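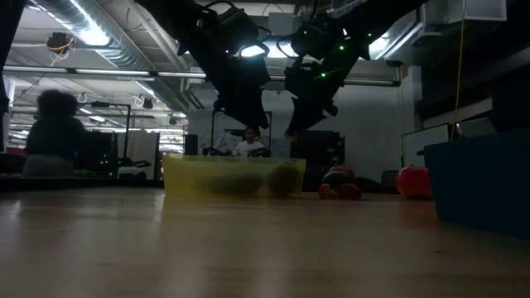

Fruit or veg? Sorting it out with toy food

Tomato. Fruit or vegetable? Go on, say it out loud. Now ask somebody else in the house and see if they say the same.

People have been arguing over this for hundreds of years and you can have the same argument on your own table with a box of toy food. Toy food is good for it. Doesn't go mouldy, doesn't roll far, and you can leave it out till bedtime.

What you need

Two trays or tubs. Different colours help, yellow and a blue-green one will do nicely. A pile of toy food. A clear table. Ten minutes, maybe 20 if there's arguing.

First go: the shop way

Pretend you're stacking shelves at the market in Fludthorpe. Fruit in one tub, veg in the other. Lemons, easy. Apples, easy. Strawberries, fruit. Peppers go with the veg. Aubergines too (some people call them eggplants, same thing). Tomato... most shops put it near the cucumbers so veg tub it is.

This is the kitchen way of sorting. Mostly it's about how we eat things. Sweet stuff for pudding = fruit. Stuff for stews and salads and the side of your plate = vegetable. Cooks like it becuase it's useful when you're making dinner.

Second go: the plant way

Tip it all out again. Yes all of it.

Now think like a plant scientist. To them a fruit is a special bit of a plant. It grows from a flower and it's where the seeds are. So the question to ask each time is: does the real one have seeds in it, and did it come from a flower?

Pepper. Cut a real one open (get a grown up for the knife) and there's a clump of little pale seeds in there. Fruit!
Tomato. Slippery seeds everywhere. Fruit.
Aubergine. Tiny seeds all through the squashy middle. Fruit!! And to be fussy about it, scientists say an aubergine is a kind of berry. So is a tomato.
Avocado. One enormous seed, we call it the stone. Fruit.
Carrot. That's a root. Not a fruit.
Lettuce. Leaves. Not a fruit.

See what's happening to your veg tub? Getting a bit empty.

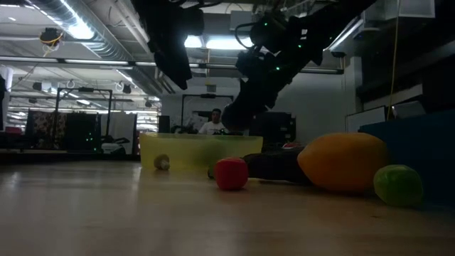

What about mushrooms then

Ah. Mushrooms are the awkward one. Everybody puts them in the veg tub, shops do, cooks do. But a mushroom isn't a plant at all. It's a fungus. Fungi are their own big group of living things, not plants and not animals. They don't have leaves and they can't make food from sunlight. They live off other stuff, like dead wood or old leaves in the soil.

No seeds either. Mushrooms make spores, and spores are so small they look like dust. Pop a real mushroom cap from the shop on white paper, flat side down, leave it overnight under a bowl and you might get a brown pattern in the morning. Wash your hands after. Never pick wild ones, some are very poisonous.

So your mushroom needs a tub of its own. A saucer will do.

Strawberries are sneaky

Look at a real strawberry close up. Little yellowy dots on the outside. Most people call them seeds but each dot is really a tiny dry fruit with a seed inside it! The red part is the swollen bit of the flower that was holding them all up. Still tastes like fruit, so eat it anyway.

Third go: make up your own rule

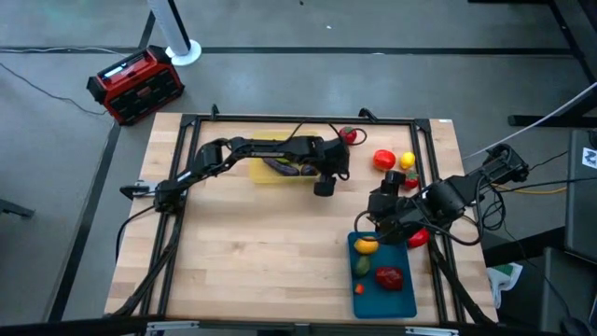

Colour is a good one to start with. All the reds together, then yellows, greens, purples. Or go by size. Or things you peel and things you don't. Peeling's harder than it sounds, try deciding about apples.

Then play Guess My Rule. You sort, don't say how, and your friend has to work it out just by looking in the tubs. If they guess in one go your rule was too easy. Lena Stępień's class in Lougher sorted theirs by "would it float in the bath" and it took the other table the whole of the afternoon to get it. They tested the real things in the sink afterwards. Apples float, there's a lot of air in them.

Words to know

Fruit – the part of a plant that grows from a flower and has the seeds
Fungus – living thing that isn't a plant or animal, mushrooms are one sort (more than one = fungi)
Spore – teeny speck that a new fungus can grow from
Sort – to put things in groups using a rule

Try next: cucumber, pumpkin, runner beans, sweetcorn, rhubarb. Which tub? Rhubarb is a stalk, thats your only clue.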